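## 3. Seasonal display in small craft shops

Imogen Rowbotham and Lewis Ogilvie 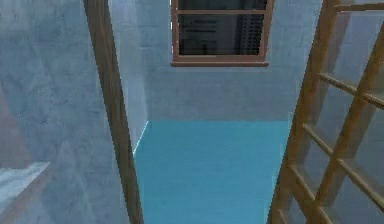

**Figure 3.** Rendered interior view, with a brown post beside a pale blue-gray wall.

### 3.1 Stock and timing

The three shops in the study, Sendov, Lakatos and Pladden, all sell paper, stamps, ribbon and small gift items. Each one changes its displays for the fall and winter holidays. Sendov moves first and has its holiday paper out 6 weeks before the other two. The owner told us that card makers buy early and decorators buy late, so the paper goes up before the ornaments do.

Lakatos keeps the everyday stock where it is and adds holiday goods on loose tables near the register. Pladden clears a full wall and refills it. Staff there found the change tiring, but they liked having one place to send people who asked for holiday items.

### 3.2 Sales records

We used till records from each shop for the holiday season and for the following February. Sendov logged 1,000 sales that included at least one holiday item. Lakatos logged 600. Pladden's records grouped ribbon with general notions, and we left its totals out of the comparison.

Paper packs sold steadily through the season at both shops. Kits did not. Most kit sales at Lakatos fell on days when a finished sample stood next to the box, and they dropped when the sample was moved to the window. Sendov had no samples out and sold few kits at any point.

### 3.3 Leftover stock

Unsold holiday goods were marked down in February at Sendov and boxed for the next year at Lakatos. Boxing saved the full price on ribbon and plain cardstock. Dated items, such as calendars and printed tags, had to be thrown out. A fourth shop, Skatadberg, gave us its markdown list but no till records, and we use that list only in the section on pricing.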